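Picking wallpaper when you can't make up your mind

21 October 2022

I have lived with bare walls in the back room since April. The old paper came off in one weekend and then I got stuck, mostly over pattern. I grew up in a house where every wall was cream, and I didn't trust myself with anything else.

My first mistake was ordering samples from everywhere. I had 26 of them at one point, taped up in rows, and they all started to look the same. Rokeya Miah, who used to work the counter at Chowdhury, told me to take them all down and put back only the ones I could remember without looking. That left 5.

The second mistake was small samples. A piece the size of a postcard tells you the color and very little else. Big prints need room before you can see how often they repeat. If the shop will cut you a longer strip, pay for it. Plesent charges for theirs but takes the cost off your order.

Look at the strip at night too. A gray I liked from Lurik went purple under the ceiling light, and that was the end of that one.

I also worried about mixing patterns. The usual advice is one busy thing per room, and I followed it for years – I think it's too careful. A large print and a loose, streaky one can sit together fine if one color shows up in both. White does the job more often than you'd expect.

I still haven't ordered. It's between a green leaf print and a plain blue with a thin line in it. I'll measure the chimney wall again first, as I got two different numbers last time.
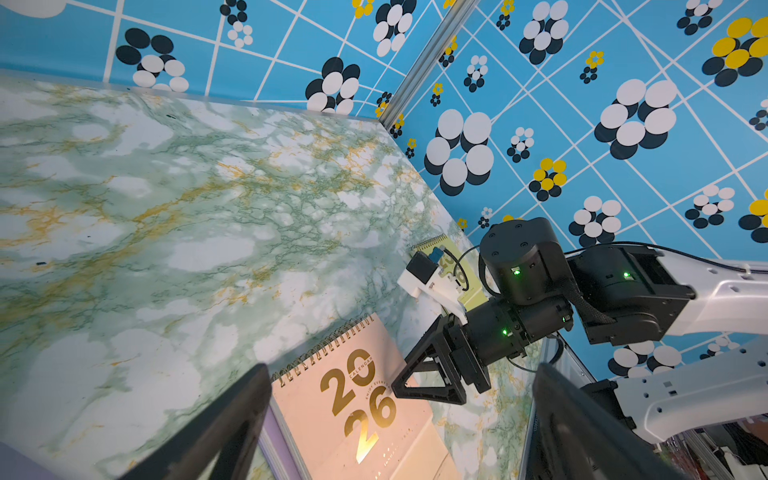

Blue floral wallpaper beside a green and gold marble pattern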